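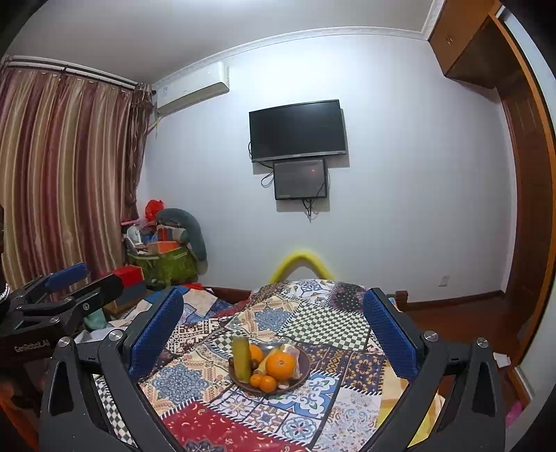 How often do the blue finger pads on the hand-held gripper need to be changed?

Change a pad when its surface texture has worn smooth anywhere in the contact area, or after 1000 logged grasps, whichever comes first. Change both pads of a pair together.

Flirnen hand-held gripper: setup and care notes

Maintained by Nadine Rawashdeh. Pad and linkage sections by Elias Qudah. Last revised 2 July 2024.

Scope

These notes cover the two-jaw hand-held grippers used to record the Flirnen tabletop set. They apply to both units of a pair. Recording scripts, object lists and annotation rules are kept in the Rarkard repository and are not repeated in this file.

Parts that wear

Finger pads: blue textured rubber, one on the inner face of each jaw.
Linkage screws: round silver heads across the top of the mechanism.
Linkage arms: black. Inspect for play at the joints.
Camera window: clean only, no user service.

Before a session

1. Open the jaws fully and let them close under their own spring. Repeat five times. The travel should be smooth in both directions.
2. Check that both jaws reach the open stop at the same moment. A lag on one side points to a tight linkage screw.
3. Wipe the pads with a lint-free cloth dampened with water. Let them dry in air.
4. Wipe the camera window with a dry microfiber cloth.
5. Record one open-close cycle with nothing between the jaws. Save it as clip zero. The width readout is zeroed from this clip.
6. Confirm free space on the card. A full session needs 256 GB.

Surfaces and objects

Patterned cloths are allowed and preferred over plain white ones. Tracking drops out on bare, glossy tabletops. Smooth fruit such as oranges can be used as grasp objects, but citrus oil leaves a film on the pads, so wipe them between takes. Upright bottles must be capped. Keep nuts, dates and other small items on a plate.

Replacing a pad

Power the unit down and remove the card first. Lift the old pad from the tip end and peel toward the base. Remove leftover adhesive with isopropyl alcohol, keeping it off the camera window. Set the new pad flush with the tip and press for one minute. Leave the unit for at least four hours before use. Rerun clip zero; a new pad changes the closed width.

Do not trim pads to fit. If a pad overhangs the jaw it is from the wrong batch. Return it to Vaughn Tillman.

Linkage screws

Tighten by hand with the short driver until the head seats, then back off an eighth of a turn. Do not use a powered driver. Thread locker goes on the frame side only. If a screw works loose twice in the same week, replace it and note the position in the log.

Known problems

Jaw lag after cleaning. Usually water in the joint. Leave the jaws open overnight.
Width readout drifts during a long session. Rerun clip zero every 400 grasps.
Left and right clips out of step. Restart both units and start recording on the left one first.

Log fields

unit_id, date, operator, grasp_count, pads_changed, screws_changed, clip_zero_ok, remarks

The grasp count carries over between sessions and is reset only with a pad change. Entries before row 793 were typed in from paper sheets in May and have no clip_zero_ok value. Treat the field as unknown for those rows.

Contact

Spare pads and screws: Vaughn Tillman
Log corrections: Lama Kanaan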